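Notebook, sim bench
2nd September
Present: me (Cledwyn Morris), Catrin Gwilliam until lunch, Alun Llewellyn in spirit and on chat

Leftovers from last time

Catrin's fix for the leader arm drift is merged. The wrist no longer creeps when you let go of the handle, so you can put the leader down and drink a coffee without the follower slowly bowing to you. I will miss it a little.

The Tunance logger still stamps the gripper channel one tick behind the joints. Alun says one tick is fine. Alun also said the old foot pedal was fine. Leaving it open until Maribeth looks.

Today: letter blocks, by hand

Goal was a clean set of teleop demos for the block task in sim. Same task as before: little lettered cubes on the tan board, pick one up, put it down where the prompt says. Driving with the leader arm on my desk, follower in the simulator, main view on the left monitor and wrist view on the right. I keep forgetting to look at the right one.

Warm-up went the way warm-ups go. Grabbed the wrong block twice, then the right block by a corner. Binned all of those. Caradog's rule is that you don't keep anything you would be embarrassed to see a policy imitate, and I am trying to have standards.

After that it settled down. What I noticed while driving:

The approach is where I waste time. I come in over the board, stop, think, shuffle sideways, think again, go down. Played back it looks like a man trying to remember where he parked. The last policy trained on my demos had exactly that pause in it, so at least we know imitation learning works.

Coming straight down with the fingers vertical is much easier to repeat than coming in at a slant. The slant feels clever on the leader and then clips the neighboring block.

When the blocks sit in a tight group there's very little room for the second finger. I have been nudging the group apart first and then picking. Catrin thinks the nudge should be its own labeled segment. She's probably right, and it means relabeling, so I have written it down here where it can't hurt me.

Shadows. Samuel (the render preset, for anyone reading this in November) has several lights on, so the arm throws overlapping shadows over the mat and the gripper puts some of the blocks in the dark just when you want to read them. In the main view I could make out a green U and a blue letter I'd call an O, and the other two might as well have been charcoal.

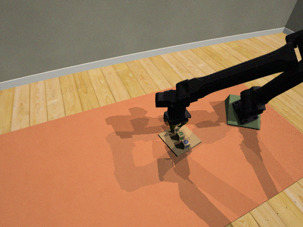

Numbers

Episodes recorded: 210
Kept after review: 76
Control steps before the episode times out: 700

Yes, that's a lot of binning. Most of the losses were timeouts. 700 steps is plenty if you know what you're doing and very mean if you nudge first. I asked Alun to raise it. He asked whether I'd considered going faster. I have considered it.

The rest were drops and bad grips, plus one run where I reached for my phone with the leader hand and flung a block somewhere into the wall. Not kept, though Catrin wanted it for the holiday party.

Replay check

Ran the kept ones back open loop on the same seeds. Nearly all landed the block where I had landed it. Episode 1905 did not: gripper closes, lifts, nothing in it, carries the nothing over very carefully and sets it down. Same seed, same actions. My guess is the one-tick gripper stamp, since that grip was marginal to begin with and closing late would be enough to lose it. If so I get to say something to Alun about one tick. Have not proved it yet.

To try: shift the gripper channel forward by one and replay 1905 on its own before touching the rest of the set.

Setup notes so I don't have to work it out again

Leader scaling at the middle setting. High is quicker across the mat but hopeless near the blocks.
Home the leader before each reset. If you reset first, the follower snaps to wherever your hand is, and the first few steps are garbage.
Turn the left monitor's brightness up. Doesn't cure the shadow problem, but you squint less.
Fresh chair height. My elbow was on the desk edge all morning and you can see it in the data as a tiny wobble every time I go left.

To do

Me: replay 1905 with the shift. Split the nudge into its own segment on a handful of demos and see how miserable it is.
Catrin: Samuel with one light switched off, same camera, so we can compare.
Maribeth: logger timestamps, when she's back from the Plumer visit.
Alun: the timeout. Please.
Caradog: wants to drive some demos himself. Book him a slot after the lights are sorted and hide the good chair.

Data is on the shared drive under Didley, in the blocks folder, kept and binned in separate directories. Please don't merge them again.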